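Rurdale firm teaches robots to tidy up, one cloth at a time

A company in Rurdale is paying people to do the sort of chores they have been putting off at home, and to do them very slowly, holding a plastic claw.

Prokent moved into the old seed merchant's on Liapis Road in February and has spent the months since collecting demonstrations for a household robot called Dedari. The robot itself is in another building and has yet to tidy anything. For now the tidying is done by people, each with a gripper in one hand that has a camera on it, so that whatever the fingers do is recorded from just behind them. The recordings are then used to train the machine.

"People expect to see a robot and they get me with a cloth," said Kiros Demissie, who runs the sessions. "Some of them are quite let down."

The target for this round is 1490 demonstrations, of which 149 had been finished when we called in. A demonstration can be as short as picking up a cloth and putting it somewhere else. Squeeze too early and you get a fistful of air — this reporter managed it twice — and the whole thing has to be started again from the beginning.

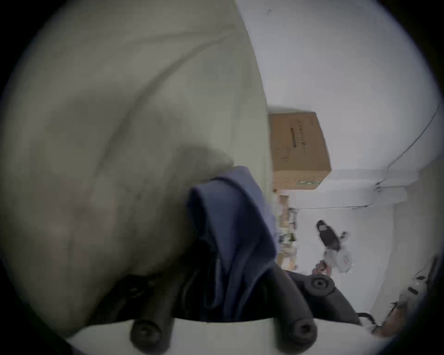 Mess wanted

Prokent has no interest in a spotless room. A robot that has only met bare worktops will be of little use in most houses in Rurdale, so the cloths are left crumpled, boxes stay where they were put down, and the cables go wherever cables go. Mr Demissie said the new starters find this the hardest part, and that one of them had to be asked to stop straightening the shelves.

Sessions run for two hours, with a break for tea. Five people are on the rota at present and the firm would like more. You do not need to know anything about robots, though a steady wrist helps and so does a fairly high boredom threshold.

Tolera Woldegiorgis, who joined the rota in the spring after driving a delivery van, said he had become very good at handling cloth with two fingers and had so far found no other call for it. His family have noticed that none of this has carried over to the kitchen.

As for when Dedari might be folding anybody's towels, Mr Demissie would not be drawn. The first trials with the robot doing the work will start once the full set of recordings is in, and he would like to see how it gets on with a single cloth before anyone mentions towels.

Anyone wanting a place on the rota can call at the Liapis Road door before 5pm and ask for Mr Demissie. The bell does not work, so knock.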